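How Does a Robot Learn to Work in a Kitchen?

Would you give a real, sharp knife to a friend who has never been in a kitchen? I think you would first let the friend practice with something safe. People who build robots think the same way, and for this they can buy a practice kitchen that exists only inside a computer.

One of these is called Prillilero. It is made by a small company, Dretmont, and it is sold to schools and robot clubs. The kit has a computer program, a book for the teacher and 21 lessons. In each lesson the children give the robot a small job, and then they watch how it moves.

The word for this kind of practice is simulation. It means that the computer draws the kitchen and also works out how heavy things are, how they roll and how they fall. The robot in the program follows the same rules as a robot in a room.

The robot arm at work in the computer kitchen:

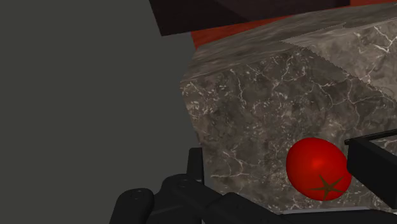
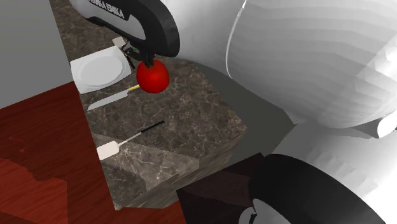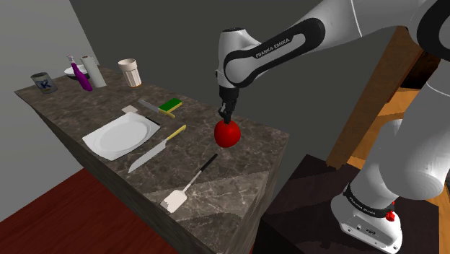
Picking up a piece of fruit is easy for you. Your hand has many soft places that can feel, and you began to train it when you were a baby. A robot hand is called a gripper, and it is much simpler. The one in the last picture has two small fingers, and they touch the red apple at the top, close to the stem. To come to this point, the arm has to bend its elbow and turn the gripper so that it points straight down. If the fingers come down a little too far to one side, they can push the apple, and a round apple likes to roll. If they press too hard on a real apple, they will leave a mark on it. So the program has to choose the place, the direction and the force.

What happens when the robot drops something? In Prillilero you press the key R, and the kitchen is again as it was at the start. You can try the same job 100 times and there is nothing to wash - I wish my own kitchen had this key.

Marion Cairns teaches the robot club at the school in Prurkusen, and her group has used the kit from August. She told me that the children liked lesson 4 best, where they may change the weight of the fruit. One boy made his fruit as heavy as a bowling ball, and the arm could not lift it at all.

The kit has weak sides too. The program is slow on an old computer, and the teacher's book is written in rather difficult words. Also, a drawn kitchen is never completely the same as a real one. A real apple can be sticky or a little soft, and a real lamp can shine into the robot's camera. For this reason, engineers test their robot again in a real room before they trust it.

If your school wants to try the kit, ask your teacher to write to Dretmont. The first 2 lessons are free.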